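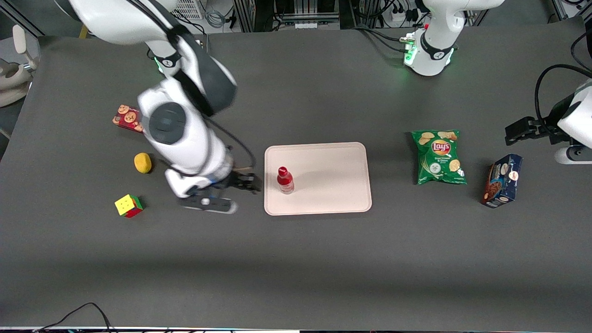 # Shared Table FAQ

Last updated Mon 25 March

These are the questions we get most often about the shared table on the ground floor of the Kan building. If yours isn't covered, write to Ľudovít Hrubý at the front desk.

## What is the tray for?

The beige tray in the middle of the table is for bottles and anything else that could drip or tip over. Small bottles stand up better on the tray if you put them down away from the edge. Please don't stack things on it.

## Can I leave snacks on the table?

Yes, if they are sealed. Chips, cookies and crackers are all fine in their original packaging. Once a bag or box is open, it needs to be closed with a clip or moved to the cupboard before you leave. Clips are in the top drawer.

Sealed snacks left on the table are for everyone. If you want to keep something for yourself, put it in your own locker.

## Do snacks go on the tray?

No. Bags take up most of the space and fall off when someone lifts it. Put them directly on the tabletop.

## What about food with nuts?

Bring it in if the label is intact and readable. Don't pour it into another container. People with allergies check the packaging, and a bowl of loose cookies tells them nothing.

## Where does the sponge live?

The yellow sponge is for the tabletop and the tray only. It isn't for dishes. Rinse it, squeeze it out and put it back on the left side of the table when you're done. We replace it every Monday. If it smells before then, throw it out and take a new one from under the sink.

## How do I clean the tabletop?

Warm water and the sponge will handle most spills. For grease, add a drop of dish soap and wipe again with plain water. The surface is dark gray, so crumbs and dried soap show up quickly. Don't use scouring powder - it leaves pale marks that don't come out.

## Something sticky spilled on the tray. What now?

Take everything off it, carry it to the sink and wash both sides. Dry it with a paper towel before it goes back. A wet tray slides.

## Can I borrow the Rubik's cube?

You can use it at the table for as long as you like. Please don't take it upstairs. The last one went to the Brisadum office in May and didn't come back.

You don't have to solve it before you put it down.

## Are there other games?

There is a deck of cards and a set of dominoes in the second drawer. Both are signed out on the sheet taped inside the drawer. The limit is 3 days.

## Who pays for the snacks?

Mostly whoever brings them. Tadeo, the vending company, also leaves us a carton of items close to their best-by date when they restock. Check the date before you open one of these.

## Can I reserve the table?

Yes, for up to 80 minutes at a time, using the Riltar calendar. Choose "Ground floor" and then "Shared table." If you need it longer, ask Ľudovít.

Clear your own things away at the end, and leave the tray, the sponge and the cube where the next person can find them.

## What happens to things left behind?

Unlabeled bottles and opened food are thrown out on Friday afternoon. Everything else goes into the lost property bin by the front door and stays there for 25 days.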